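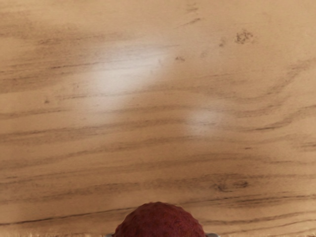 Planning a small pick and place bench for next year, what am I forgetting?

Posted in: Budgeting and Purchasing

jutness_ruth
I run the fruit and produce packing side of a small business in Jutness. We do gift trays, mostly soft and bumpy stuff that marks easily. I want to put one arm on one bench and have it move items from a board into a tray. We've been working it out in simulation first and we're at the point where somebody has to write down a number and ask for money in April.

What I have on the list so far:
One small arm, secondhand, with controller
Two finger gripper
Wrist camera
Bench and mounting plate
Guarding
Spare fingertips
A computer to run it all

The bench is the only thing I own already. I have a quote for the gripper fingers at 445 for a custom set, which seems like a lot for two bits of metal. Everything else is a guess. If you've done this with your own money, what did you leave out the first time?
Ruth Pearce

dalybench
Cables. Every time. Long cables, the correct connectors, strain relief, something to hold them away from the wrist. Put a line in for it and then make the line bigger.

Also don't pay 445 for fingers before you know what shape they should be. Get the cheapest flat ones you can, stick some foam on them, and learn what goes wrong. You will redesign them at least twice.

mhulme
I'd argue with part of that. Foam on flat fingers is fine for boxes. For anything round on top with a rough skin it tells you very little, since the foam wears in an afternoon and then you're testing worn foam. I'd print a few curved ones. Printing costs next to nothing if you know someone with a printer.

Ruth, what does the sim have you picking up?
Maureen Hulme

jutness_ruth
Round things mainly. The one I've been running this week is red and pebbly all over, sitting on a wood grain board. Gray fingers on either side of it. The real items would go from strawberry size up to maybe a small orange, so the gripper has to open wide enough for the biggest and still be gentle with the smallest.

mhulme
Then opening width is your first number, before brand or price. Write down the widest item, add room for being off center, and cross out every gripper that can't do it. That knocks out most of the cheap ones, and it's better to find that out now.

packline_tom
Can I ask why you need an arm at all? Genuine question. I looked into this for our line and a part time packer plus a better bench layout won by a mile. An arm picks one thing at a time and needs a person next to it anyway.

jutness_ruth
Fair question. We have packers and we're keeping them. The trouble is the six weeks before the holidays when I can't hire anyone at all, at any wage I can pay. The arm would do the plain trays and the people would do the ones with ribbon and nuts and so on. If it only does a third of the trays in those six weeks I'm happy.

packline_tom
OK but then it sits still for the other forty-six weeks and you're paying for it the whole time. Have you looked at renting?

jutness_ruth
I asked two places. One didn't call back. The other wanted a minimum term longer than our whole season.

dalybench
Renting is a bad deal for a first cell in my opinion. You spend the rental period learning. By the time it works you have to send it back.

packline_tom
I'd say the opposite, you find out it doesn't work while it's still somebody else's machine. But if the terms are that bad then fine.

muma_k
Popping in on the camera side. A couple of things to price that are not on your list.

Lighting. Your sim board has shiny spots on it where the light reflects, and you'll get that on the real bench too if the wood has any varnish. A wrist camera close to the surface will see those as bright blobs with the grain washed out. You can fix it with a diffuse light and a matte surface. Budget for both. A light panel with a bracket is not expensive but it is a separate order with its own lead time.

Surface. Do you have to use a wood board? A grain pattern has knots and dark streaks all over it, and if your software is finding items by color that's fine for red, less fine for anything brown. Kiwis on brown wood would worry me.

jutness_ruth
The wood is only in the sim because it's what our benches look like. I could cover it. Is there a material you'd pick?

muma_k
Plain matte, food safe, in a color that none of your items are. Lots of people use blue. Buy two so one can be washed while the other is in use.

mhulme
Agree on blue. Though I would keep the wood in the simulation for a while. If it copes with busy grain it will cope with a plain mat, and the practice costs you no money.

dalybench
Not sure I agree. Time is money too. If the real bench will be blue, simulate blue. Otherwise Ruth spends a month solving a problem she can get rid of with a mat.

mhulme
Mats get dirty, lift at the corners and get swapped for whatever is in the cupboard. I've seen a cell go down for a full shift over a mat.

dalybench
Sure, and that's an argument for buying three mats.

jutness_ruth
I'll do some of both. Third mat is on the list.

Different question. How do people handle the arm itself? I've found a used one at a dealer out past Prurelstead. Controller and pendant included, no gripper. They say it has low hours. I don't know how to check that or what to ask.

packline_tom
Ask to see it powered up and moving. If they can't do that, walk away or knock the price right down. Ask for the hour count on the pendant screen, with the serial number in the same photo.

muma_k
Also ask:
Is the software license tied to the machine or the first owner
Are the brakes original
Is there a backup of the controller
What connector is on the wrist, and does it match the gripper you want
Who pays the freight and who unloads it

That last one got me. I had a pallet on the curb and no forklift. I had to hire one for the morning.

dalybench
Wrist connector is a big one. An adapter plate and an adapter cable can add up to more than you'd think, and they're never in stock.

jutness_ruth
We do have a pallet jack but the step at our door would stop it. Adding freight and unloading.

mhulme
And what about reach? People buy on payload and forget reach. Measure from where the base will be bolted to the far corner of the farthest tray, then allow for the gripper hanging down and for the camera bracket. On mine the bracket hit the edge of the tray before the fingers got anywhere near the last row.

jutness_ruth
Our trays hold 24, and the bench gives me 1060 mm from the wall to the front edge. I had been planning to bolt the arm at the back in the middle.

mhulme
Try it in the sim with the base moved to one side as well. Put the real tray in at its real size. Look hard at whatever ends up nearest the base, because arms are clumsy close in. And put the board edge in too. If the items can sit right at the front lip of the board, find out now whether the fingers can come down there without hitting anything.

jutness_ruth
I can do that this week. I've got items near the board edge already so that part is easy.

packline_tom
Guarding. What have you allowed for it? You have it as one word on the list.

jutness_ruth
One word is all I have. I was hoping a small slow arm wouldn't need much.

packline_tom
Do not hope. Get somebody qualified to do a risk assessment and put their fee in the budget as its own line. Small and slow helps but it depends on what's on the end of it and who stands where. You have seasonal people walking past who've never seen the thing before. Your insurer will want to read the assessment too, so call them before you buy.

dalybench
Agree with Tom for once. Do it before you settle the layout, because the answer could eat floor space.

jutness_ruth
OK. That's a bigger line than I expected but I'd rather have it in the April request than go back for it.

Here's where the list is now:
Arm, used, with controller and pendant
Freight and unloading
Adapter plate and cable
Gripper, chosen on opening width
Printed test fingers, several shapes
Custom fingers, 445, second half of the year
Wrist camera and bracket
Light panel and bracket
Three blue mats
Cables and strain relief
Computer
Risk assessment
Guarding, amount to follow the assessment
Spares

muma_k
Training time? Even if it's only your own hours. When I did mine I spent 16 evenings on it and told everyone it was free.

jutness_ruth
Ha. My hours are free, according to my brother. I'll put them down anyway.

mhulme
Put someone else's down as well. If you're the only one who can restart it, it'll stop on the day you're at the dentist.

packline_tom
And cleaning. You're handling food. Can the gripper be wiped down with what you use on the benches? Some of the cheap ones have open screws and gaps that hold juice. Ask the seller which cleaners are OK and get the answer in writing.

jutness_ruth
I hadn't thought about juice getting in it at all. Does a sleeve or cover work?

packline_tom
Covers on the arm, yes, people use them. On the fingers I'd go with something that pops off and goes in the sink. Whoever is making your custom set should be able to do that, so tell them before they cut metal.

dalybench
This is what I meant about not ordering the fingers yet.

mhulme
Yes, all right, on that we agree. My quarrel was only with the foam.

muma_k
How much contingency are you putting on top? I see people put in none because it looks like padding.

jutness_ruth
None at the moment. What did you use?

muma_k
A fifth of the total. Spent all of it, mostly on brackets and a second camera cable.

packline_tom
For a used arm I'd go to a quarter. If you don't spend it you hand it back and look good.

jutness_ruth
A quarter will make my brother sit down, but OK. I'm going out to the Prurelstead dealer to see it running and I'll get the photo of the hours and the serial number. Before that I'll redo the sim with the full tray and the base off to one side, and I'll post whether it reaches the corners.

mhulme
Take a tape measure with you and check the bolt pattern on the base. The drawing they send you may be for the newer model.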